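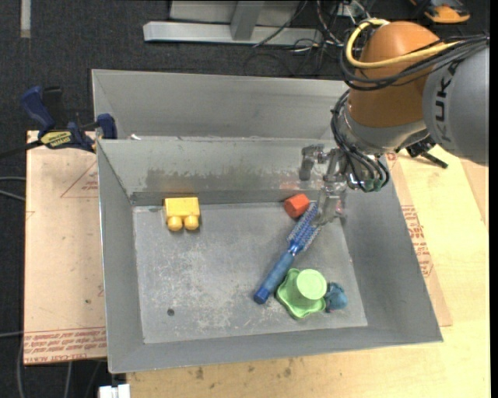
One school kitchen that ordered in October wrote back that the Flikholm kept rice and beans hot through a second sitting, and that the lid clips were stiff for the first few days.

Flikholm 30 insulated meal carrier

The Flikholm 30 is a carrier for schools and councils that cook meals in one place and serve them in another. It holds 30 litres, enough for the main dish of a mid-sized class group when filled to the line marked inside the lid. Sorkico makes the carrier and Drasusent supplies it to schools, caterers and local authorities.

The inner tub lifts out for washing. It can go in a commercial dishwasher or be scrubbed by hand – do not use wire wool on it. The outer shell should be wiped down with a damp cloth and left open to dry.

Capacity: 30 litres
Lid clips: 4
Handles: two, folding
Guarantee: 5 years on the shell, one year on clips and seal
Price: £229 each, excluding VAT and delivery

Carriers stack when the lids are closed. Please do not stack them more than four high in a van, and strap the stack before driving. A blank card holder on the short side takes a label for the school name, the dish and any allergens.

Spare seals and clips are kept in stock and can be ordered with the carrier or later. The older Messina tub does not fit this shell, though the Messina ladle set can be used with it.

Schools buying through a council meals contract should send the contract reference with the order. Orders without a reference are charged at the listed price, and we cannot change the invoice once the goods have left us.

Price last checked: February 2, 2024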